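### 3.2 Cup loss and breakage in the shared kitchens

The first part of the study dealt with paper cups and their cost. This part deals with the reusable mugs that replaced them at the two sites, Gorklow and Prutcombe, and with where those mugs went.

Both sites bought the same stock at the start of the trial. The order was for 501 mugs, split according to the number of staff with a desk at each building. Gorklow, the larger office, took most of them. Prutcombe has a smaller staff but a busier lunchroom, as it shares its ground floor with the Grornar call centre, whose employees were free to use the mugs as well. We did not try to keep the two groups apart at Prutcombe. Doing so would have meant asking people who they worked for each time they made a cup of tea, and the site manager did not want that.

Mugs were stored on open shelves above the sinks. Staff were told by email that they could take a mug to their desk but should return it by the end of the day. No names were written on the mugs and no deposit was charged. Stock was checked after hours by cleaning staff, who recorded the mugs on the shelves, in the dishwashers and on desks. Mugs found broken were recorded separately, along with where they were found. A mug that could not be found at three checks in a row was treated as lost, and was put back in the count if it turned up later.

The results followed the pattern reported in earlier office studies, with most of the loss early on. Mugs left the shelves quickly in the opening weeks and more slowly after that. Part of the early loss was not really loss. Staff kept a mug in a drawer or on a window ledge, and these reappeared when a reminder was sent in August. At Gorklow the reminder brought back enough mugs that the shelves in the upper kitchen could not hold them, and the extra stock was moved to a cupboard in the meeting room.

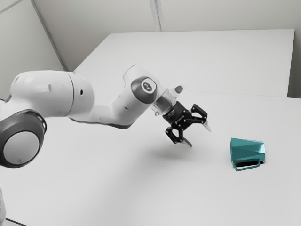

Breakage was a smaller problem than we had planned for. The sites had budgeted for it to be the main reason for buying new stock, and at neither site was it. Most breakages were recorded at the sink or in the dishwasher, and fewer at desks. The older dishwasher at Prutcombe has a lower rack with wide gaps between the prongs, and mugs placed there tended to lean against each other during the wash. After the rack was changed, breakages in that kitchen fell to about the same level as in the others.

Chips were harder to record. The cleaners were asked to remove any mug with a chipped rim, but they differed in what they counted as a chip. One kitchen removed mugs with marks that could only be felt with a fingernail, while another kept mugs with plain damage to the handle. We have therefore grouped chipped mugs with broken ones in the totals, and we do not draw any conclusions from the chips alone.

The cars are a separate matter. The Prutcombe site runs a pool Honda for visits to clients, and it came up often enough in the comments that we added it to the list of places to be checked. Staff carried drinks out to the car and left the mugs in the door pockets or under the seats. These mugs were not lost in the ordinary sense, but they were out of use until somebody cleaned the car. Gorklow has no pool car and nothing similar was recorded there, although several mugs were found on the low wall beside the bus stop.

The cost of replacing stock over the trial came to $2,415 for both sites together. This includes delivery but leaves out the labour of the cleaners, who did the checks as part of their usual shift. It also leaves out the new dishwasher rack, which was paid for from the building maintenance budget and would probably have been bought in any case.

### 3.3 What staff said

A short comment form was placed in each kitchen beside the kettle. It had four questions and a blank space at the bottom. Most people ignored the questions and used the space.

The most common complaint was that there were no clean mugs in the middle of the morning. The stock checks do not show this, because they were done after hours, when the dishwashers had been run and the desks cleared. We consider this the main weakness in our method. A kitchen could appear well supplied in our records and still be bare at half past ten. At Gorklow, staff dealt with the shortage by washing a mug by hand and taking it straight back to their desks, and this in turn meant fewer mugs on the shelf for the next person.

The second complaint was about washing up. Comments from both sites described mugs left in the sink with tea bags in them. The email at the start of the trial said that used mugs should be put in the dishwasher, but it did not say what to do when the dishwasher was full or running. A notice was later put up at Prutcombe asking people to stack used mugs on the tray to the left of the sink. The comments about the sink stopped at that site and carried on at Gorklow, where there was no room for a tray.

A smaller number of comments concerned the mugs themselves. Some people found them too small for coffee, and a few said the handle was too narrow for a large hand. Several of these staff brought in a mug from home. Personal mugs were not part of the count, but the cleaners noted that they were seldom found in the sink and rarely went missing. We return to this in Section 5, where the cost of shared stock is compared with that of giving each employee a mug of their own.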